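Write the tolerance down before the run

Jouko Kemppainen
21 June 2021

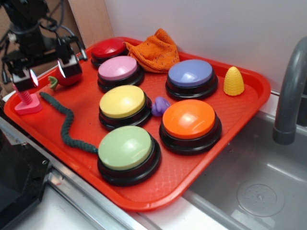 Tray task on the kitchen counter, arm at the left-hand side.

Most disputes about robot handling results are disputes about what was agreed beforehand. The usual report gives a success rate and a short clip. It rarely gives the rule by which a trial was judged, and it almost never says when that rule was fixed. I think a written acceptance rule, dated before the first trial, should be a condition of publishing any figure at all.

Take a tray of mixed items next to a sink. The push buttons are all of one pattern and differ by the colour of the cap. The toys differ in shape, and there is a knit cloth, which has no fixed shape. An instruction such as "pick up the tomato" sounds complete. It leaves open whether the gripper may touch a button on the way, whether the tray may shift, and how long the item must be held. Three assessors will settle those points in three ways, and each will be consistent with the instruction.

In March I re-marked 79 recorded trials from the Rindemon project. The original sheet had a single column for pass or fail. Under a strict reading, where any contact with a neighbouring item is a fail, 33 passed. Under a loose reading, where only the final position of the target counts, 24 more did. Neither reading is wrong. The sheet did not say which one applied, and the summary quoted the higher total.

Clominico's internal procedure deals with part of this. It asks for a contact rule, a time limit and a position tolerance, and it sets the last of these at 5 mm by default. The default is sensible for a rigid part with a clear edge. It means very little for a cloth, where two people will disagree about where the middle is. Cokent leaves soft items out of its scored set for that reason, and says so on the first page of its reports. I would sooner see them scored under a separate rule, but the exclusion is at least declared.

The layout needs the same treatment. A tray set at an angle to the counter is a different test from one set square to it. So is a glossy cap under a bright overhead light, if the system finds its target by camera. The record should state the tray position, the lighting and the starting place of each item -- and it should state which of these were allowed to vary between trials. A photograph helps, but it does not say what was permitted to change.

The common objection is cost. Song, who runs trials on a tight schedule, put it to me that every extra field is one more thing to fill in wrongly. That is fair. My own form fits on one side of A4 and is filled in once per layout, with a short line for each trial after that. Interrupted trials get a line as well -- they are the ones most often dropped without comment.

Where the rule has to change partway through, the old results should stay under the old rule and the count should start again.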